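Section 4: Getting the table ready for repotting

Before you bring out your Kemley planter, please take a little time over the table. It makes the rest of the afternoon so much nicer, and the cleaning up goes faster too.

1. Clear the tabletop and wipe off any grit. Old potting mix has a way of hiding along a raised edge, so run a damp rag down there as well.

2. Spread a woven cotton cloth over the front part of the table, where you'll be working. Smooth it with your palms, but don't fuss over every wrinkle (a few ridges help keep crumbs of soil from rolling into your lap).

3. Stand your bin behind the cloth. Any deep, straight-sided bin will do, and a smooth, glossy one rinses out most easily. Fill it no higher than 80 mm with fresh mix.

4. Set the little tree within easy reach, still in its old pot. Lift it by the pot, please, and never by the trunk!

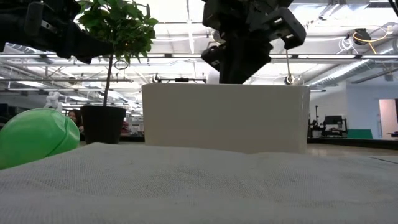
5. Give the tree 200 ml of water and let it stand for 11 minutes, so the root ball holds together when you slide it out. Longer won't hurt, if the kettle happens to be on.

6. Go over the lower leaves and pinch off any that are brown or limp, dropping them on the cloth and not in the bin.

Note: Small dark specks on the cloth are usually just bits of soil. Shake it outdoors before you wash it.

Caution: A full bin is heavier than it looks. Empty it in two or three trips, and keep it well back from the edge of the table while you work.

When you've finished step 6, go on to Section 5, "Loosening the Roots."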